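Home | Repair Days | Join In | Parts Wanted | Contact

People wanted for our desktop rebuild sessions at Nestance

Have you ever opened up an old computer, looked at all those wires, and quietly closed it again? Then I'd love to have you! I'm putting together a group to learn how desktop towers come apart and go back together, and I've got room for 40 people, split into small groups so everybody gets their hands on a machine.

You don't need experience. You do need 2 free hours a week, a bit of patience for tiny screws, and short sleeves if you can manage it. We start in June 2025 and work through memory, drives, power supplies and (my favorite) seating a processor without bending anything.
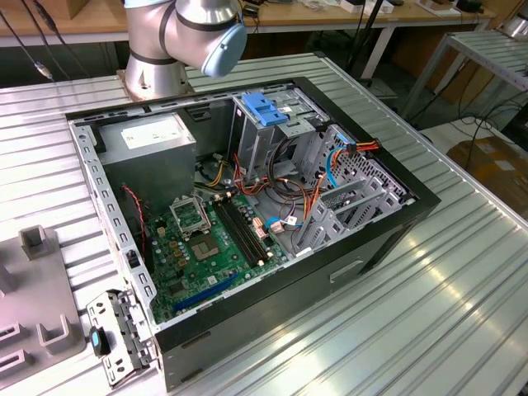 A reader of the April notice wrote in to ask whether she'd be stuck watching while the computer people did the fun part, and said she had never held a memory stick in her life. Please come anyway -- beginners go first at my tables. You'll fit the memory yourself, and if it won't click in, we turn it around and try again.

Each person gets $200 at the end of the course, plus lunch. Finished towers go to the Tadell reading room, where they're badly needed.

To sign up, drop a note at the Nestance front desk, 1067 Brabec Street. Tell me which evenings suit you and whether you'd like to borrow a screwdriver set -- I have plenty.

Contact | © Nestance Repair Days | Back to top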